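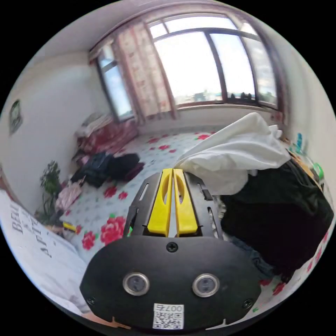

4.3 Open day sessions

Figure 4. Hand-held gripper in the bedroom, view from just behind the body. Yellow fingers at center, clothing and floral spread ahead.

The open day ran on May 31, 2022 at the Borkora flat. Visitors came in small groups, were shown the tool once by Ruby-Lee Pearce, then tried it themselves. No script. The task was left loose on purpose: pick up a garment, put it somewhere else, let go. We logged 137 attempts from visitors, against 800 collected earlier by our own staff in the same flat.

The bedroom (Figure 4) drew the most interest and gave the most trouble. Dark clothes in a heap are hard - edges of one item run into the next, and first-time users tended to close the fingers on two layers at once. Pink or white items against the floral spread went better. The big windows also matter. Brightness across the view is very uneven and we did not correct for it in this set.

Of the 137 attempts, 64 were kept for training. The rest were dropped for one of three reasons: garment let go too early, fingers closed on the spread itself, or visitor stopped to ask a question halfway through. The last is a cost of doing this in front of people. Soon-im Byun and Eun-seong Ko marked the attempts separately and then compared; disagreements were settled by Miyuki Matsuda, who had not been at the flat.

Visitor motion was slower than staff motion and had more pauses near the grasp. We first took this as noise. Replaying the clips it looks more like care, poeple lining up the fingers before closing. Whether a policy gains from seeing this is tested in Section 5, with the Virbridge baseline unchanged.

Two notes on the procedure. Visitors were not told to reset the room between tries, so the clutter drifts over the session and later clips should not be treated as independant of earlier ones. Also, left-handed users are marked in the log but not analyzed here - too few to say anything.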